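Upstairs Lounge and Mezzanine Walk-Through: Checklist with Comments
Last updated: March 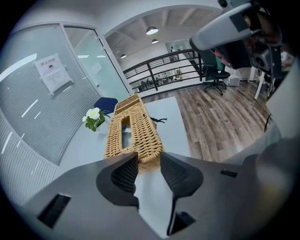 I do this round every month and I still enjoy it, because the mezzanine is the nicest spot in the Rolader building and it takes so little to keep it that way! Marks are OK, FIX or WATCH. Comments are mine unless I say otherwise. Please add yours underneath and put your initials on them.

1. Railing, posts and rails
OK. I leaned on every post and pushed each rail at mid-span. No wobble, no rattle. The bolts at the stair end got new washers last month and they feel wonderful. Top rail wiped down.

2. Loose items near the edge
WATCH. People work downstairs right under us, so please don't stand cups, phones or anything else on the rails. I found a pen balanced on one again. The tables up here are the place for all of it.

3. White table
OK. All four feet are flat on the floor and the top is level. The woven tissue box can stay where it is (I love that box, it makes the whole table look friendlier). Refills are the plain Nulley packs in the hall cabinet. Check the wicker for broken ends when you refill, as they can scratch a finger. None this time.

4. Plant
OK. The little white-flowered one looks great on the table! Half a cup of water on Friday and wipe up any drips before you go. Wet rings on a white table are easy to miss, and so are drips on the floor beside it.

5. Chairs
OK. Please keep them tucked in the way the navy one is, with the back up against the table. The walkway to the railing needs to stay open. I did sit in each one and they all held, including the one that used to creak.

6. Glass partition and door
FIX. The glass itself is fine, with no chips along the edges I could reach. The door closes a touch too fast. It needs a quarter turn on the closer and I've asked Kvaran to come by. Until then, hold it for whoever is behind you.

7. Blinds
OK. The slats on the lower part are all straight, which is a first! Cords are wound up on their hooks.

8. Signs
OK. The no-photography sign (禁止拍照) is up on the glass and the tape is holding. If a corner starts to lift, press it down or replace the tape. Visitors from Fisel should be told about it at the front desk too, before they come up.

9. Lights
FIX. One tube over the stairs flickers. Ticket 137 is open. Everything else came on at the first try.

10. Extinguisher and exit route
OK. Gauge in the green, pin in place, tag signed. The route down to the lower floor was clear from top to bottom at 8:30 a.m.

Open items: door closer (6), stair light (9). I'll look at both again on the next round.

Checked by Kwadwo Kwofie

2 comments
61 shares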